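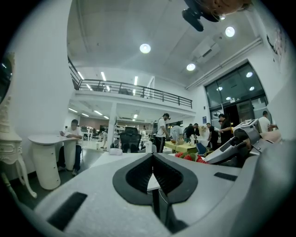 Sester is moving its furniture repair service into larger premises in Emorholm this May, and will begin taking in tables from schools, libraries and offices as well as from private homes. The new workshop has space for 300 pieces at a time. Most of the work is expected to be on plain tables of the kind found in any meeting room, with a white top and dark legs, which are often thrown out when only the edge has worn. Replacing the edge and tightening the legs can keep a table like this in use for years.

The service started as a Saturday counter at the back of the Sester shop. Last year it repaired 261 items, most of them chairs. Larger pieces had to be turned away for lack of floor space – a table could block the only door to the street.

The new premises are in the former Türkmen print works, next to the bus station. The building has a loading bay at street level and a separate finishing room with its own ventilation. Sester has signed a lease for the ground floor and will keep its shop on the market square open as a drop-off point for small items.

Customers get a written price before any work starts. If a repair would cost more than half the price of a similar new piece, the workshop says so in the quote and leaves the choice to the owner. Repairs carry a guarantee of 2 years, covering joints, edging and replaced hardware.

Organizations sending 19 or more pieces in one order can have them collected. Collection and return will be handled by Esov, a local delivery company, using reusable blankets in place of plastic wrap. Chairs should be stacked and tables emptied of any drawers before pickup.

The workshop does not take upholstered furniture, glass tops or garden furniture. Pieces left unclaimed for three months after repair are sold in the shop.

Price lists and order forms are available at the shop counter. Orders for the new workshop can be placed from the opening, and collection times will be confirmed when the quote is accepted.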